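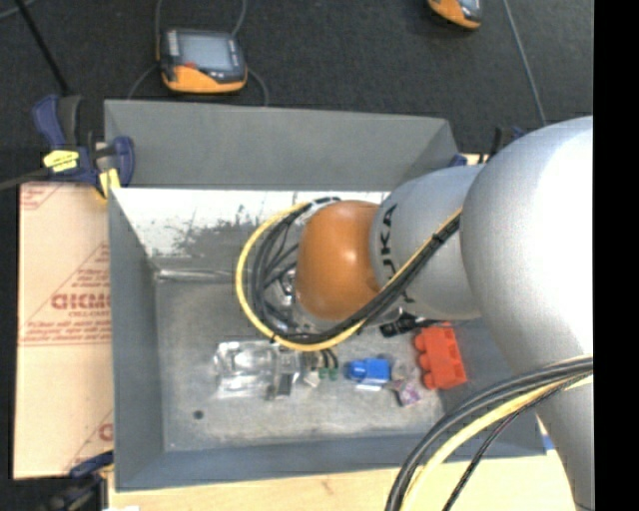 How I Clean Up a Scuffed Gray Bin

I have a soft spot for big open gray bins. They hold everything, they don't tip over, and you can see what's in them without taking off a lid. But boy, do they get ugly inside! The floor goes pale and worn where stuff gets dragged over it, and sooner or later you get one of those dark gray scuffed patches on the back wall that looks like somebody went at it with a boot heel.

I spent most of November getting mine back in shape, one bin at a time, and I've got the routine down to something I can do while a podcast is on. You won't end up with a brand-new bin. You'll end up with a clean one, and that's good enough for me.

What you'll need

A bucket of warm water
Dish soap (I use the Prutby lemon one, any kind works)
Baking soda
A melamine sponge, the white kind
An old toothbrush
Two rags, one for wet and one for dry
A flashlight

Step 1: Take everything out

Yes, everything, even the one red thing at the bottom that you keep meaning to find a home for. I put it all on an old sheet on the floor so it stays together. If the bin is big, vacuum it before any water goes in. Grit plus a wet rag equals new scratches, and I learned that on a bin I'd only owned for a week.

Step 2: Wash it top to bottom

Warm water, a squirt of soap, wet rag. Start at the upper edges and work down the sloped sides, so the dirty water all runs to the floor of the bin. Then do the floor last. Change your water if it goes dark (mine always does by the second wall).

Step 3: Get into the seam

There's a line where the walls meet the floor, and it collects the most amazing crud. Run the toothbrush along it in short strokes, all the way around, and go twice over the corners. If you see a pale strip along there, scrub it a little before you decide it's part of the bin. On one of mine it was dried-on soap from the last time I "cleaned" it and got lazy with the rinse — so rinse well!

Step 4: Go after the scuffs

First figure out what kind of mark you've got. Drag a fingernail across it. If it feels smooth, or even a little raised, it's probably rubbed off from something else and you have a good chance. If your nail drops into it, that's a gouge and it's staying.

For the smooth kind, wet the melamine sponge, squeeze it out, and rub with light pressure. Try a spot low in a corner first, because these sponges are a very fine abrasive and can leave a dull or shiny area behind. If that doesn't do it, mix baking soda with enough water to make a paste, leave it on the mark for 8 minutes, and rub in small circles with a damp rag.

My friend Hollis Nguyen-Tran swears by Hadisix cream for this. I tried it and got the same result as the baking soda, only it smelled nicer.

A worn floor is a different story. The pale look is from wear, so scrubbing won't bring the color back and may make it paler. I wash it and leave it alone.

Step 5: Rinse and dry

Rinse until the water runs clear and there's no baking soda haze. Wipe it with the dry rag, then lean the bin on its side for 90 minutes before anything goes back in. Shine the flashlight in at a low angle while it's drying. Overhead light bounces off a pale floor and hides streaks, and the flashlight shows them right away.

Keeping it nice a little longer

Lift heavy things out, don't drag them up the wall. I know, I know — I still do it too.

If there's always something hard or sharp in there, cut a piece of rubber shelf liner to fit the floor. I trim mine a finger's width short on all sides so it doesn't curl up at the slope.

Give it a quick wipe whenever it happens to be empty. Two minutes then saves you a whole evening with the toothbrush later.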